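Stirum estrena nueva temporada y yo ya tengo el calendario en la nevera

29 de julio de 2024
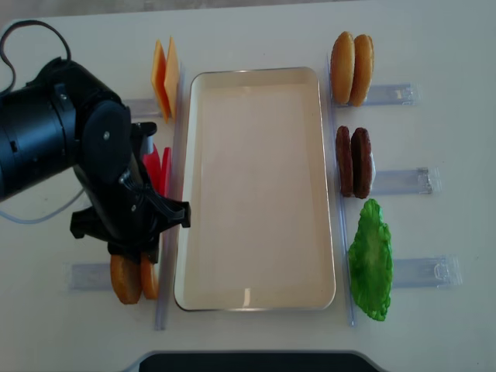
Vuelven los talleres de Tranano

Pues sí, ya es oficial: la asociación Tranano abre otra vez sus talleres de barrio en Stirum, y este año hay cambios. Llevaba desde mayo preguntando en el mostrador (perdón, Pushpa, sé que he sido muy pesada) y por fin han colgado el programa en la puerta.

Habrá tres cursos: encuadernación, reparación de ropa y pan de masa madre. El de pan es el que todo el mundo quiere, así que no os durmáis. El año pasado me quedé fuera por mandar el correo después de cenar y todavía me acuerdo.

Me lo contó Pushpa Katiyar, la coordinadora, mientras buscaba las llaves del almacén: «Hemos pasado las clases a la tarde porque por la mañana solo podían venir los jubilados, y sus nietos nos lo reprochaban». Empiezan a las seis y duran tres horas, con una pausa para merendar. La merienda la pone la panadería Sisodia — y quien haya probado sus bollos de cardamomo entenderá mi entusiasmo.

Qué cambia con la matrícula

La inscripción se hace ahora en persona, en la sede de la calle Kevon, y ya no vale apuntar a un amigo «por si acaso». Cada curso cuesta siete euros por sesión, material incluido, salvo en el de ropa, donde hay que llevar la prenda que se quiera arreglar. Yo tengo un abrigo con el forro hecho trizas que está esperando su momento.

Shivam Dubey repite al frente de encuadernación. Le pregunté si este año haríamos por fin las tapas en tela y me dijo que sí, pero en la segunda mitad del curso, cuando ya sepamos coser los cuadernillos sin que se nos abran (lo dijo mirándome a mí, creo). Quien tenga papeles bonitos en casa puede llevarlos para las guardas.

Lo que no he conseguido averiguar es si recuperarán el mercadillo de fin de curso. Pushpa dice que le gustaría, pero depende de que el ayuntamiento les deje usar la plaza y aún no hay respuesta. En cuanto sepa algo lo cuento aquí. Mientras tanto, el programa completo está en la puerta de la sede, justo al lado del timbre.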